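4.2 Open storage on perforated panels

The second storage type in the study was the perforated panel, or pegboard, on which each article hangs from its own metal hook. 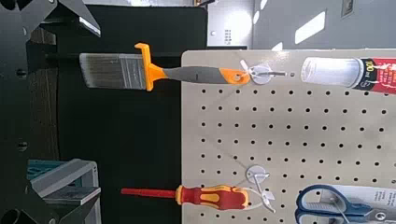
Figure 3. Part of a beige perforated panel with a paintbrush and a screwdriver on metal hooks, a tube marked 100 ml, and scissors on a white card.

Panels were fitted in the shared workrooms at Hovholm and Flundgate. The Hovholm room had kept its hand tools in drawers, and the Flundgate room in lidded boxes on a shelf. Both rooms were used for small repairs, painting and paper work by people who did not have a bench of their own. No marks or outlines were drawn on the panels at the start, and users were free to move the hooks.

The articles were of the ordinary household kind. Figure 3 gives an idea of the mix. The paintbrush has an orange collar and a grey grip, and hangs by the hole at the end of its handle. The screwdriver has a long red insulated shaft and a thick handle, and its hook holds it by the handle. Both hooks have a round backing plate, but the wire differs: a thin single prong for the brush, a looped arm for the screwdriver. We treated these as two separate hook types when recording where articles were put back.

Articles with a hanging hole gave little trouble. A user returning a brush had one obvious way to hang it, and the brush was nearly always found on a prong hook, if not always on the same one. Screwdrivers were less settled. Some users pushed the shaft down through the loop and others rested the handle across it, and in the second case the tool took up the space of the next hook as well. At Flundgate this led to the screwdrivers being moved to the outer columns by the end of October, where they had more room.

Packaged goods were a third group. Scissors, blades and similar items are often sold on a card, and several users hung them up still on the card. In Figure 3 the blue finger loops of the scissors are partly held by a thin wire hook while the card remains in place. A card gives a flat back and room for a label, but it also covers holes that could take another hook. We did not ask users to remove cards, and we counted a carded article as one article.

Tubes and bottles do not suit a plain hook. Glue, filler and paint in tubes were kept near the panel at both sites, and users asked for a shallow tray. The Mirani tray was added at Hovholm only, so the two rooms cannot be compared on this point.

Return was checked over 30 sessions at each site. At the close of a session, every article on the room list was recorded as hung, left on a work surface, or missing. An article hung on the wrong hook was still recorded as hung. The Prindomham checklist, which we used for the drawer and box conditions, has no entry for this case, and we added one for the panels.

Two limits should be noted. Hook spacing was set by the holes in the panel, so wide handles were at a disadvantage from the start. The panels were also new to both rooms, and part of the early tidiness may have come from that. Drawers and boxes are taken up again in Section 4.3.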